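Is one day enough for Andidmont old town?

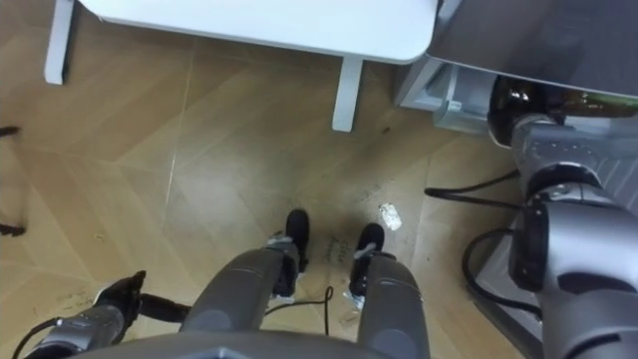

We're coming over from Grenari by train in October and I can't decide if we should stay the night. I love old squares and arcades, my husband mostly loves lunch. Is the castle worth the climb, or do we just wander?

Posted by slowtrain_pair, Wednesday, September 1, 2021

mapfolder
Stay the night! We did it as a day trip the first time and had to run for the train before we'd even seen the Gerlach gate (it's at the bottom end of town, past the fish pond). The castle is 400 steps up from the square and I'd do it again tomorrow – the painted hall alone kept us busy for an hour. Tours start at 11 and they do fill up on weekends, so get your tickets first and have coffee after.

pebble837
castle was closed when i went so cant say. square is nice

oldbootsagain
I'm going to disagree a little. If you catch the early train, one day is fine, and the rooms on the square are pricey for what you get. We slept in Pramcombe, two stops down the line, and had a very good dumpling lunch there the next day – your husband would approve. Bring a warm coat, the arcades get windy by October.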